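3/3/26
Sabina Kopecký

Hywel James escribió:
> Yo creo que estamos más cerca de lo que decís. En el vídeo de Gidik
> la máquina recoge la cocina entera sin que la toque nadie, y los de
> Wallia hablan de tenerla en pisos de alquiler en noviembre. ¿De verdad
> seguís pensando que es humo?

Hywel, humo no, pero el vídeo lo he visto tres veces y tiene cortes. Entre que coge el plato y que el plato aparece en el armario hay un salto, y en ese salto cabe una persona con prisa. También cabe que no la haya, pero entonces que enseñen la toma seguida.

Lo de noviembre ya lo leímos con Skurano, que iba a doblar toallas en lavanderías. En el taller de mi cuñado probaron 4 semanas un brazo para meter piezas en cajas. Mientras las piezas venían en la misma postura, bien. En cuanto llegó un lote con el plástico protector puesto, había que estar al lado quitándole atascos. Lo devolvieron y siguen haciéndolo a mano, 2000 piezas por turno.

Dehghan da en su folleto 3282 agarres correctos y no dice de cuántos intentos ni con qué objetos. Sin eso el número no me sirve. Un vaso y una bolsa de arroz medio vacía no son la misma tarea – y en una casa casi todo se parece más a la bolsa.

A mí me convencería algo mucho más modesto: una mesa con su mantel, unos cuantos botes con tapones distintos, y que los coja y los deje donde toca sin arrastrar la tela. 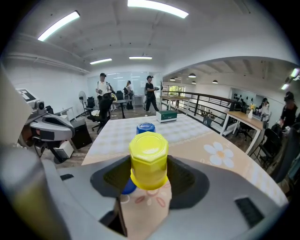 Y ni siquiera pido que sea rápido. Si tarda diez minutos en despejar la mesa, me da igual, yo estaré a otra cosa. Lo que no quiero es tener que vigilarla, que para eso la recojo yo. Por ahora lo que se ve son pinzas que lleva alguien en la mano, y de ahí a que la máquina decida sola por dónde agarrar un bote queda un trecho que los folletos se saltan.

Si encuentras la versión sin cortes de lo de Gidik, pásala a la lista y la miro – con reloj.

Sabina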